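27/02/2023

Back to the drawers today, and I'm writing this with my shoes off and a bowl of soup going cold beside me, because if I leave it until morning I'll forget the parts I wanted to keep.

The count first, the way I always start. We finished the day at 585 good runs toward the 2,000 that Sondholm wants before they'll train again, and 109 of those came from today alone, my best day yet on the drawer tasks. I had a cup of cinnamon tea to celebrate and then went back and threw out a handful I'd marked good too quickly (my thumb gets generous after lunch!), so the 109 is what was left after I'd been strict with myself.

Most of the afternoon went to the can. The task sheet from Whitlock says only "can, bottom drawer," and it sounds like the easiest thing in the world until you're steering an arm down past the front panel with a sponge and a bowl and a bottle standing up on top of the cabinet, all of which you would dearly like to leave where they are. I've found I do much better when I bring the gripper in from the right and stop for a breath over the open drawer before I close the fingers. Whether the model will learn that little pause from me, I couldn't say. I rather hope it does.
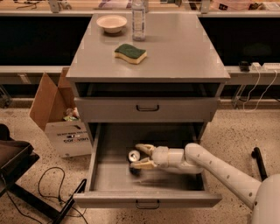 Things to remember for tomorrow

Move the can around more. Looking back through my runs tonight, I kept putting it near the center of the drawer, because that's where my hand goes, and a learner fed on nothing but centers will be lost the first time somebody shoves it into a back corner. The back of that drawer is dark, too, so it needs those examples all the more.

Swap the things on top every so often. Kekby was the project where we left the same clutter out for 200 runs, and I still remember how sour I felt in August when we had to do them over.

Write the labels as I go. I've started using Sello for them and I like it, though it asks me to confirm everything twice and I grumble at it out loud.

And get that sponge off to the other side for a while. I'm fond of the thing by now, silly as that is, after looking past it all day long. Soup's stone cold. Going to heat it up again and go to bed early.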